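搜索 用户、话题、帖子 取消

九月跑了一趟 Platberg 的开放日,憋了一路没发,现在坐在回程车上慢慢写,想到哪写到哪哈。

先说怎么去的。Yolandi Ndlovu 早就在群里喊人报名,我手慢,等点进去已经排到第222号,还以为没戏,结果下午场又放了一批名额,捡漏成功!(Yolandi 自己反而临时加班没来,替她难过一秒)

进门发一张小卡片,上面写着分组和路线。我们这组先去二楼听讲解,主讲是 Oratile Jacobs,语速飞快,PPT 翻得更快,我笔记记得像鬼画符。大意是他们现在不追求机器人会翻跟头,就想让它在普通人家里把东西认清楚、拿稳、放回去。听着特别朴素,可旁边做物流的大哥一直点头,说仓库里箱子方方正正还好办,家里那些瓶瓶罐罐才要命。

他们给这个家用整理项目起名叫 Sakby,我问是什么意思,Oratile 说是投票投出来的,没什么意思😂 目前物品清单里有1000种日用品,软的硬的透明的反光的都算。我第一反应是好多,第二反应是我家抽屉可能就不止这个数。

然后下楼看桌面任务,这是我最想看的部分。做法是人先戴着胸前的相机走一遍,桌上摆什么、怎么摆都有讲究。我挤到前排拍到了:

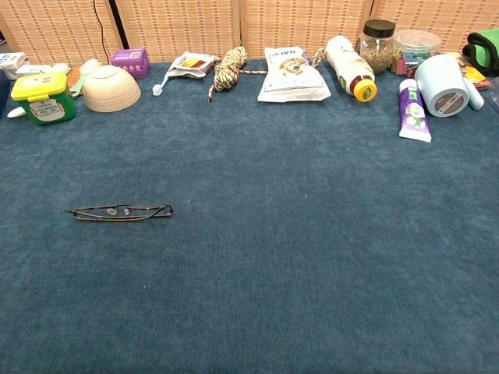

深蓝绿色绒毯上的一桌日用品,眼镜单独在前面,其他都挤在后排。

负责这一桌的是 Siyabonga Shabalala,人超级好,问什么答什么。我说这看着跟我洗手台差不多嘛,牙刷牙膏小刷子,连带盖的绿桶都有。他说就是要这种感觉,太整齐的桌子练不出东西。

他让我们猜哪样最难。有人说那团粗绳子,有人说透明盒子,我押了眼镜,细细的金属框,折起来平躺着,我自己早上没睡醒都抓不起来。他说三个都难,难法不一样:绳子每次形状都变,透明的东西深度看不准,眼镜太扁又怕夹坏。好吧,算我们都赢了。

还有个小朋友问,那个倒扣的碗为什么不翻过来?Siyabonga 愣了一下说这个问题我们开会也吵过。倒着放没有碗沿可以捏,得换一种抓法,所以故意有时正有时反。小朋友追问能不能让他来摆,全场笑翻。

中间休息碰到 Aníbal Llanos,做夹爪指垫的,他们家的牌子叫 Plindent。聊了好一会儿材料,什么软一点抓得稳但磨得快,硬一点耐用但打滑,他说光是垫子的纹路就试过127版……我听完默默看了一眼自己手里的纸杯,突然觉得人手好贵。

最后一段是提问环节,Naledi Mokoena 主持。我举手问了个很俗的:什么时候能帮我收拾屋子?她说现阶段别指望整间屋子,先把一张桌子收明白。又有人问隐私,说戴着相机在家里拍,岂不是什么都拍进去了。她讲得挺细,采集前要签同意书,有人脸和单据的片段会先筛掉。这段我觉得可以讲久一点,可惜时间到了。

吐槽也有!指示牌太少,我在一楼绕了两圈才找到洗手间。咖啡下午三点就没了。讲解器有杂音,后排基本靠猜。

有朋友问值不值得带娃去,我觉得可以,大一点的更好,桌面那块他们会看得很起劲,二楼讲解估计坐不住。报名记得早点,别学我。

先写到这,快到站了。夹爪那部分我还拍了几页笔记,等我自己先看懂字再发😅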